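Jornada de puertas abiertas en Zirnport: una tarde entre mesas, piezas y café de termo

22 de julio de 2022

Para llegar al edificio Zirnport hay que bajarse una parada después de la que indica el folleto, cruzar un aparcamiento con vocación de desierto y llamar a un timbre que suena en otro edificio. Lo digo con cariño. La empresa, Mukau, se dedica a montar y amueblar talleres pequeños: cuartos de trabajo, bancos, paneles de pared, cajoneras. Una vez al año abre la casa y deja que los curiosos pasen la mano por los tableros.

Éramos 21 en el primer turno. Nos recibió Parveen Kiani con una bandeja de acreditaciones y una advertencia: el recorrido duraba hora y media y el café estaba al final. Se notó en el ritmo del grupo.

La nave de los tableros

Empezamos por el almacén, que huele a serrín y a cartón mojado. Sohail Butt lleva la sección desde que la firma se llamaba Stallus y todavía dice «en Stallus» cuando quiere quejarse de algo. Nos tuvo un buen rato delante de una pila de tableros explicando la diferencia entre una veta que acompaña y una veta que discute. Yo asentí mucho. A la tercera comparación empecé a ver la diferencia, o a desear verla, que a efectos de una visita guiada viene a ser lo mismo.

Cada tablero lleva su número escrito a lápiz en el canto. El 669, según Sohail, ha ido y vuelto dos veces porque un cliente no se decidía entre esquina viva y esquina redondeada. Ganó la redondeada, después de un encuentro del cliente con la viva a la altura de la cadera.

Aquí el grupo se dividió. Los partidarios del canto recto alegaban que se aprovecha mejor el rincón. Los demás teníamos hijos pequeños o mala memoria para los muebles.

El pasillo de los herrajes

Del almacén se pasa a un pasillo estrecho con cajones hasta el techo. Zarmeena Cheema abrió unos cuantos y nos dejó revolver, decisión de la que se arrepintió enseguida. Hay 771 referencias de herrajes, soportes y tornillería, y una etiqueta para cada una. Un señor con chaleco preguntó por una bisagra que dejaron de fabricar cuando él era joven. Zarmeena la encontró. Hubo aplausos, escasos pero sinceros, y el señor se pasó el resto de la tarde con la bisagra en el bolsillo, supongo que pagada.

También hay un cajón sin etiqueta. Pregunté qué guardaba. «Lo que aparece», me contestó, y lo cerró.

Los cuartos montados

La parte que más me interesaba eran los seis cuartos de muestra, todos pequeños, todos con su mesa y sus paredes claras. Chibuzor Ajayi, que los diseña, defiende el blanco con una firmeza que yo reservo para la tortilla con cebolla. Sostiene que en un cuarto de trabajo la pared debe callarse para que hable la mesa. Una vecina del grupo objetó que el blanco se ensucia. Chibuzor respondió que también se limpia, y quedaron en tablas.

En el segundo cuarto me entretuve más de la cuenta. La madera marrón contra el blanco funciona, y mira que llegué dispuesto a llevar la contraria. Las juntas oscuras de los paneles dan algo que mirar cuando uno se atasca con una tarea. Las esquinas redondeadas se agradecen en un sitio donde no sobra espacio para esquivarlas. 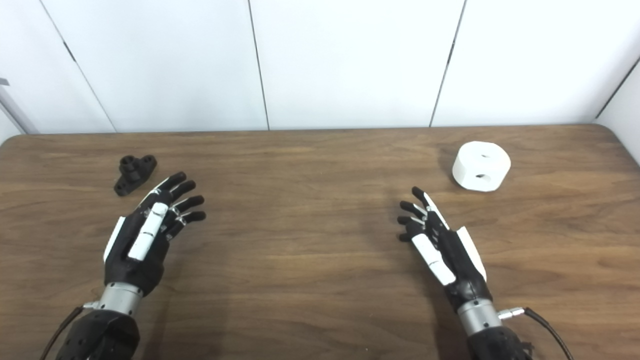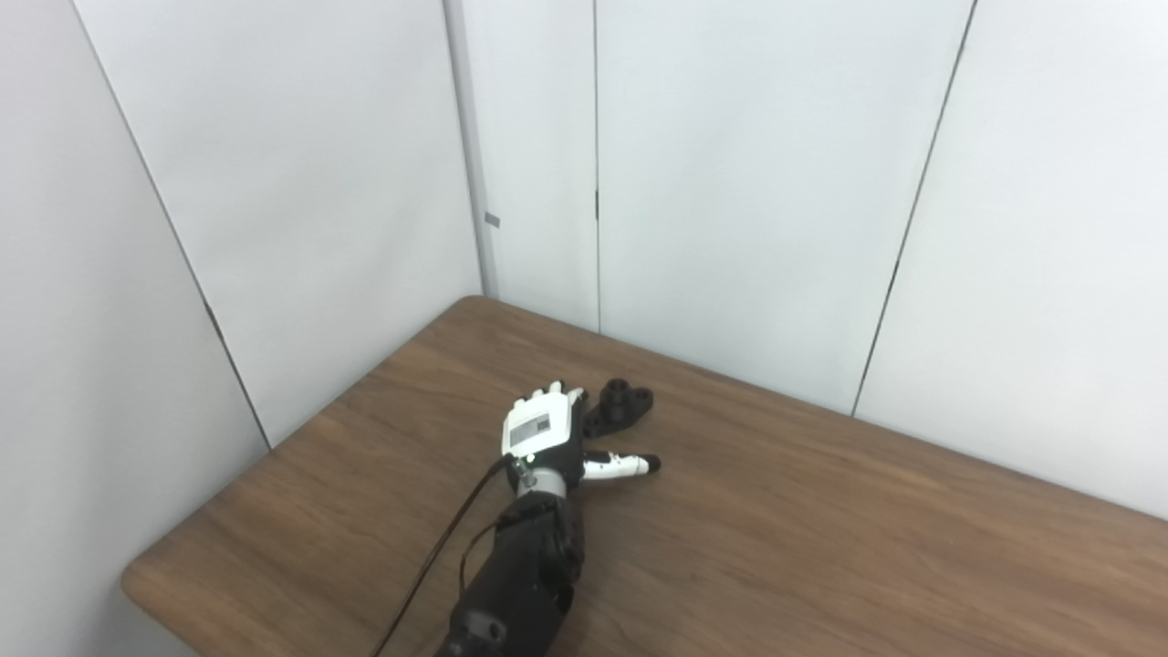 La mesa de madera con esquinas redondeadas y, detrás, los paneles blancos de la pared.

El café y la sección de ruegos

El café estaba, en efecto, al final. Lo servía Daniyal Naqvi de un termo que tardó tanto en ceder que dio tiempo a formar una cola y a que la cola hiciera amistades. Había galletas. De las de coco quedaron casi todas, como en cualquier reunión desde que el coco se mete en las galletas.

Daniyal presentó la línea Mazandarani, unas cajoneras con ruedas que saldrán en septiembre y de las que solo había un prototipo. El cajón de arriba corría como la seda. El de abajo se abría cuando quería, y quiso dos veces durante la explicación. Nos aseguraron que estaban en ello.

En los ruegos se pidió más sitio para aparcar bicicletas, un perchero en la entrada y que el folleto indicara la parada correcta. Parveen lo apuntó todo en el dorso de una acreditación sobrante.

Datos prácticos

La visita es gratuita y se reserva por teléfono. Conviene llevar calzado cerrado para el almacén, donde el suelo tiene desniveles. En los cuartos de muestra se entra por grupos, así que toca esperar en el pasillo. Los precios se dan al final y por escrito. Yo pedí el de una mesa con las esquinas redondeadas y lo tengo en la nevera, debajo del imán del dentista.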